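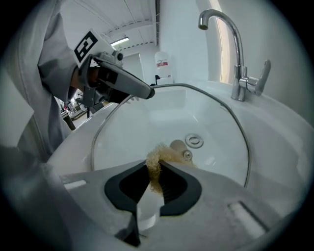 ## Hard water in Gostport: what I found out

My project started with my kettle. I moved to Gostport for school and within a month the inside of it looked like a cave, all crusty and white, and my roommates just shrugged and said that's Gostport water for you. So when we had to pick a topic for environmental science I went with hard water (my backup was pigeons, and I'm still a little sad about the pigeons).

Quick background. Hard water has a lot of calcium and magnesium dissolved in it. It's fine to drink. It does leave scale on anything that heats it, though, and it makes soap lather badly, so you end up using more.

### What I did

I collected 52 samples from bathroom and kitchen taps in two neighborhoods, Proravau and Gasser. Proravau gets its water from wells and Gasser is on the reservoir, so I expected a difference. Every sample was 100 mL, taken cold, after letting the tap run for 2 minutes. I tested them in the school lab with a drop kit, where you add drops until the color goes from red to blue. I had to redo my whole first batch because I kept going past the color change! It sneaks up on you.

I also did a soap test, which was way more fun. You put the same amount of water and liquid soap in a jar, shake it, and measure the foam with a ruler.

### What I got

Proravau water was harder in nearly every sample. The foam test agreed: the Gasser jars foamed right up to the lid and a lot of the Proravau ones had a sad little ring of bubbles and some gray scum.

The weird part was a handful of soft samples from one street in Proravau. I asked at the doors and those homes share a building softener, a Plodonano, down in the basement. I left them in the table but marked them with a star.

### Problems

My kit only reads in steps, so two samples that look the same on paper might be a bit different. I also sampled mostly on Sunday, when people are home doing laundry, and I don't know if that matters. If I did it again I'd go back to the same taps in February and see if the reservoir side changes after the rain.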